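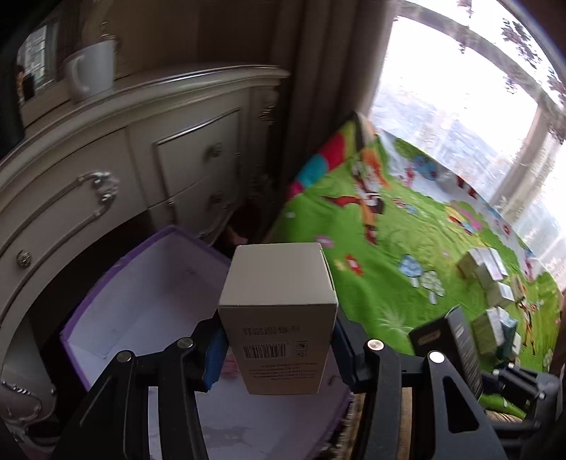
Small white carton, date and code line above the barcode.

6:40 a.m. Slept badly, up before the alarm. Pressure on the kitchen gauge steady, sky clear, frost on the shed roof. Started the entry now because the evening will go to the bread.

Third week of the sourdough log. The starter from Blandine Collet is finally behaving on a schedule I can plan around. Fed it at 9 last night, one part starter to two parts flour to two parts water by weight, and it had doubled by the time I came down. Last week the same feed took until mid-morning. The only change is the shelf: it now sits above the boiler, where the thermometer reads a good deal higher than on the counter. I should have moved it in October.

Flour for today is the Baudry stoneground, 900 grams in total, of which a small share is rye. The Baudry takes up more water than the supermarket bag did. At the old hydration the dough came off the hook stiff and tore when I stretched it, so I am adding water in two stages: most of it at the mix, the remainder with the salt after a rest. Sylvain Fleury holds the water back for a full hour. I gave it 40 minutes because of the shop.

Noon. Four folds done, the last one late. Phone rang during the third, Subira Barasa wanting the key to the allotment store. Told her it is on the hook behind the door at Andthorpe and that the lock needs to be pulled toward you before it will turn. She asked whether the leeks were ready. They are, most of them, though the row nearest the path is thin. I planted that row too shallow and did not earth it up until far too late.

Walked to the post office while the dough rested. Parcel for Evangelia sent, second class. Library book returned, the one on kiln design, which was heavy on history and light on dimensions. The chapter on flue sizing gives a ratio of chimney height to chamber volume and never says whether the height is measured from the grate or from the chamber floor. Wrote both possibilities in my notebook with a question mark.

3:15 p.m. Shaped two loaves, 500 grams of flour in the larger. The smaller one went into the round basket and the larger into the long one. Surface tension on the long one was poor. I used too much flour on the board and it slid when I tried to drag it toward me. Less flour next time, and the scraper held lower.

Yannick Texier came by to look at the oven door. The seal has gone hard along the bottom edge and he thinks that accounts for the pale crust on that side. He pressed a strip of paper in the door at several points and pulled. It gripped everywhere except the bottom left. He will order the seal through Jendano, where the part is listed under the old model number. Until then I turn the loaves halfway through, as before.

We also talked about the drain, which he considers a separate problem and a bigger one. I do not disagree. It can wait until the ground softens.

8 p.m. Both loaves out. The long one spread, as expected, and the score opened sideways. The round one rose well and has an ear on it, the first this month. Crust darker on the right than the left even with the turn. Both on the rack with the window open a little.

Adjustments for the next bake – second water slightly reduced, folds by the timer regardless of the phone, board almost bare for the final shaping. Keep the starter on the boiler shelf. Check it earlier, as it may be past its peak by breakfast.

Also owed: a jar of something to Blandine for the starter. There is plum from last year and one jar of quince. She gets the plum.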